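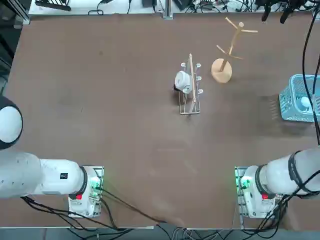 RESEARCH NOTES | INTERVIEW

Learning to let go: a talk with the Trullik group about mugs, hooks and the last inch

September 30, 2022

There is a kettle in the Trullik lab that has been boiled so many times its handle has gone pale, and it was put on again before I had my coat off. The researcher who leads the manipulation work had agreed to give me an hour on the method the group calls Koleck, and in the end gave me most of an afternoon, two cups of tea and a long detour on the subject of pegs.

I had come with a question about teaching two-armed robots to tidy up, and I'd assumed, as I suppose most visitors do, that the trouble was all in picking things up. "Everybody asks about grasping," she said, quite kindly. "And grasping is hard, I spent years of my life on it! But go home tonight and hang a mug on a hook, slowly, and pay attention to the moment you open your fingers. You don't just open them. You lower the mug until you feel the hook take the weight, you give it a tiny bit of slack, and then you let go. There's a whole conversation in there, and our robots were skipping it."

What they were doing before Koleck, she explained, was what a great many groups do. A person guides the two arms through a task, the arms' movements and the camera views are saved, and a model is trained to copy the whole thing from beginning to end. It works well for the big sweeping parts of the job. It works much less well for the last inch, partly for a reason that seems obvious once it has been said out loud: the last inch goes by very quickly. In a demonstration lasting 27 seconds, the release might take up one of them, so the model sees a great deal of reaching and hardly any letting go.

"We were training it to be a wonderful traveler who never quite arrives," she said, and then laughed and asked me not to make that the headline.

The idea behind Koleck is simple enough that she seemed a little shy about it. The people giving the demonstrations press a button when they feel that contact has been made, and again when they feel the object is safe to leave. Everything between the two presses is treated as its own small lesson. During training those stretches are shown to the model more often, and it is also asked to guess, moment by moment, whether the object is held by the fingers, by the world, or by a bit of both. That third answer, the bit of both, is the one she cares about.

"A mug that is half on the hook is a real situation," she said. "It has its own rules. If you treat it as a mug in the hand, you pull it off again. If you treat it as a mug on the hook, you drop it. I wish I could tell you we worked that out from theory, but it came from watching a lot of mugs go wrong."

The tasks themselves are homely ones. The tabletop setup, which everyone there calls Swai (I asked what it stood for and got three different answers, so I have stopped asking), uses a wire mug rack with white hooks, a wooden mug tree and a plastic basket. The rack and the tree look like two versions of the same problem to you and me, and she was firm that they are different problems. A hook on the rack asks for one sort of approach, and a branch on the tree, which slants off at its own angle, asks for another. The group wanted to know whether a model that had learned to let go at the one would be any more careful at the other.

The answer, she told me, is a cautious yes. With only 14 new demonstrations on the tree, the model trained with Koleck hung mugs about as reliably as the older model had managed with far more practice. On a branch it had never been shown at all it did poorly, and she was very frank about that. "It gets to the right place and then it dithers. I have some sympathy, I do the same in parking lots."

And then there is the basket, which I had taken for an afterthought. 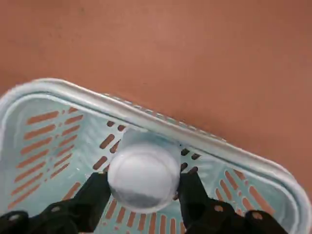
"The ball was supposed to be the easy one," she went on. "A soft ball going into a basket, what could be nicer? There's no hook to find, and you can be off by quite a lot and still be fine. We put it in as a sort of rest for everybody. But a soft ball tells you very little when it touches down. With a mug, the contact is crisp, you see the hand stop. With something fuzzy that gives a little, the people doing the demonstrations couldn't agree on when to press the button."

She had five of them mark the same recordings separately, and on the mugs they matched each other closely. On the ball they were all over the place. Some pressed as the ball went below the rim, others waited until it was right down near the floor of the basket, and one person, a very patient soul by her account, pressed only after the fingers had begun to open.

For a while this was treated as a nuisance to be cleaned up, and there was even a written rule about it, pinned up on the wall. Then a student suggested leaving the disagreement in. Where the markers differed, the model would be told that the answer was uncertain, and it would be left to settle on something sensible by itself. It was a small change, eight lines in the training code, and it made the ball placements noticeably gentler. The model slowed down through the unclear part, which is pretty much what a careful person does when lowering something they can't quite feel.

I asked whether the small cameras at the wrists were what made that possible, and she tipped her head from side to side for some time before answering. The wrist view matters a great deal near the end, she said, when the camera up at the head can't see past the grippers. But it is a greedy sort of view, all fingers and rim, and a model given nothing else will happily lose track of which side of the table it is on. Koleck uses both, and leans on the wrist more heavily once contact is expected. How heavily is still being argued over, and I gathered that the argument is a cheerful one and has been going on since well before I arrived.

Next comes Vakix, a follow-up study in which one arm steadies the rack while the other hangs the mug. She thinks the two-handed version will be harder than people expect, as the thing you are letting go onto is being held by you as well. There are already pages of notes about it, and she read me several, stopping every so often to correct her own handwriting.

By then the tea was cold. She carried my mug over to the sink with her own, rinsed them both, and was still talking about slack and weight and the shape of handles while she looked for somewhere to hang them.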